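Cadlow Table Clearing - read me first

Hi, I'm Akosua Eshun and I look after this little collection. It's about clearing and wiping tables at home: what ends up on them, where it goes afterward, and what people clean up with. I started it in August at the kitchen end of my own place, and it got bigger than I planned (my cousins have a lot of tables!).

What's in it

There are 989 clips in the current version, from 4 homes. Each clip is one short job, like moving a sponge, stacking boxes or straightening a cloth. The longest run up to 100 seconds, and most are way shorter. Labels are in labels.csv, one row per clip, with the home, the job and the main object.

Words I used in the labels

"Sponge" means any kitchen sponge, with or without a scouring side. "Carton" is any cardboard packaging, open or closed - I gave up on splitting those after Kwame Kpodo and I kept disagreeing. "Cloth" is whatever covers the table, so please don't use it for dishrags. Those are "rag".

Things to know

Patterned tablecloths stay in. I like them, and real tables have cherries and stripes and coffee rings on them. If you're sorting by background, use the cloth_pattern column, which Mariama Korletey filled in by hand.
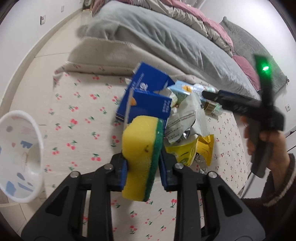

Packaging was never flattened or tidied before a clip, so expect boxes at odd angles. The print on them is left as is. I'd skip the brand column for now, it's half empty and I keep putting it off.

Fixes and questions

Send label fixes to Salamatu Quansah with the clip number and the word you'd use instead. She merges them in the evening, usually after 8. The Jisevdale folder is still waiting on its labels, so leave that one alone for now.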